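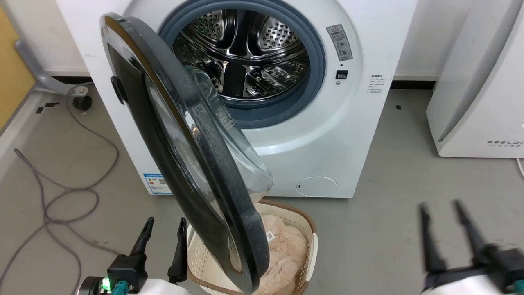
The remark from Mirnside, received with the returned jars, was that the cleansing balm felt smooth on the first use and sandy by the end of the week, and that the grain was easier to feel along the jaw than between the fingers. Mirnside asked whether the shea had been changed.

2020-01-19
Formulation notebook, Hevell cleansing balm, grain in the finished jar

The shea has not been changed. The lot in use is the same Pitora lot that went into the September batches, and retained jars from those batches were opened this morning. They remain smooth. The surface is slightly dull compared with a fresh jar, but no grain can be felt when the balm is worked on the back of the hand.

What did change is the filling step. The earlier batches were poured in the small room, where the jars stood on a metal bench and set quickly. The current ones were poured in the main room and left on trays under a cloth. The room log shows up to 29 °C during the afternoon of the pour, and the balm would have cooled very slowly under those conditions. Slow cooling of shea is a known cause of grain, and the pattern fits: the jars from the middle of the tray are worse than those from the edges.

Work done today:

One batch of 350 g, standard Hevell formula, no fragrance. Butters and wax melted together, held until fully clear, then oils added. Emulsifier added last, as written. Stirred at 300 rpm throughout. The melt was held for 10 minutes after the last solid disappeared, which is longer than the current sheet requires. The sheet says only "until melted" and should be corrected, as two people will read those words in two ways.

The batch was divided at the pour. Half of the jars went straight to the cold shelf. The remainder were left on a tray under a cloth in the main room, to repeat the conditions of the complaint as closely as possible. All jars are from the same beaker and were filled to the same line.

First look, same day: the cold shelf jars set with a firm, slightly glossy top and a shallow dip in the center. The dip is cosmetic and can be corrected with a second small pour. The covered jars were still soft at the center when checked and had a faint cloudy ring against the glass. It is too early to call this grain.

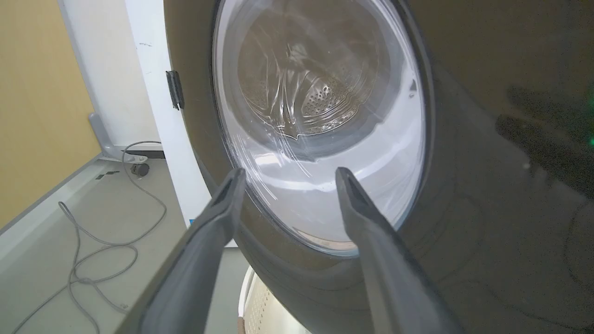
The ring should be looked at again before any jar is moved, because handling a half-set balm disturbs the surface and makes the comparison worthless. A note to this effect has been left on the tray.

Rinse-off was checked on the cold shelf jars only. The balm turns milky with warm water and leaves no heavy film on bare skin. Over the Tang long-wear foundation it took two passes to clear, the same as in September. Removal of lip color was good. Around the eyes it was comfortable, though a little balm stays in the lash line unless a damp cloth is used, and the leaflet should mention the cloth.

Scent without fragrance is nutty and rather strong from a newly opened jar. Colleagues are divided on whether this matters in an unscented product. The refined grade from Pitora would reduce it, but a change of grade now would confuse the question of the grain, and it is left for a later entry.

Still open:

Whether a fast set alone holds through warm storage. Jars from both groups are to go into the warm cabinet once fully firm, then be brought back to room temperature and felt again.

Whether the returned jars can be saved. One has been set aside to be remelted, held clear, and chilled. If it comes back smooth, the fault lies in the cooling and the material can be released from suspicion.

Reply to Mirnside: shea unchanged, cooling under review, please keep the remaining jars unopened and away from the radiator until the warm cabinet results are in.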